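Meet the Zinduton Helper Kit

Have you ever wished for an extra hand when your room is a mess? A company called Darommont had that same wish, and so they made the Zinduton, a kit that lets schools and libraries put together a robot hand of their very own (with a grown-up close by, of course!).

Now, your hand is an amazing thing. You can pick up a grape without squishing it, and you hardly even have to think! A robot has to be taught every little bit of that. The Zinduton practices each new job 50 times, and then its helpers let it rest and look over how it did. Some jobs, like folding a sock, take 80 tries or even more, so please don't feel bad if you're still learning to tie your shoes.

Robot fingers need joints, just like yours do. Bend your pointer finger and look for the places where it folds. Metal can't fold like skin, so a robot finger is built from short pieces, with a soft-looking black pad at the tip, and a cloth sleeve can go over the parts higher up.
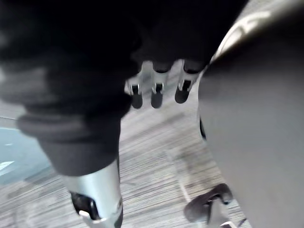

Ningsih Tambunan wrote to us that her class tried the kit on a Tuesday, and it took them 2 whole afternoons to teach it to pick up an eraser, but everyone cheered so loudly when it did that the class next door came running in to see!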